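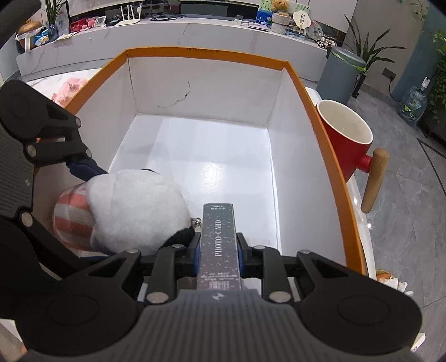
*An open box with an orange rim and white inside walls.*

# Swapping and returning boxes: common questions

Vonow lends out storage boxes to homes in Hennessy and Gunska. You keep a box for as long as you need it, then send it back or swap it for another size. These are the questions we get most often.

## How many boxes can I have?

Each household can have up to seven at a time. If you are moving house and need more, ask for a moving loan, which lasts for two months and has no upper limit.

## Do I pay a deposit?

Yes, a small one for each box. It goes back to the card you paid with once the box has been checked in. Plusness members do not pay a deposit on their first two boxes.

## Does a box have to be spotless when I return it?

No. Empty it, shake out any crumbs or grit and wipe the inside with a damp cloth. Please don't use bleach or a scouring pad. Peel off your own labels if they come away easily -- if they don't, leave them and we will deal with them.

## Will I be charged for marks or creases?

Not for normal wear. Creased corners, light scratches and faded colour are all fine. We only keep the deposit if a box can't be lent out again, for example if the base has split right through.

## Can I keep it on the coffee table or a shelf?

Yes, any flat, dry surface will do. Don't leave a box outdoors or against a radiator.

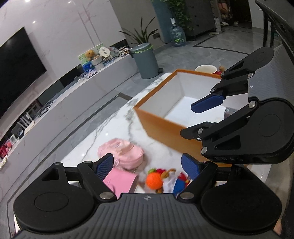 ## What should I not put in a box?

- Paint, fuel or anything else that could leak
- Fresh food
- Wet clothes or towels
- Loose blades

## Where do I take it back?

Hennessy has a drop-off point by the library car park, and Gunska has one behind the post office. We took back 967 boxes in February, and nearly 200 of them had no return slip inside. Without a slip, your deposit will take longer to reach you.

## Are the rules changing?

Only one. From 29th June, swaps must be booked online before you come in. Plain returns stay as they are -- just turn up.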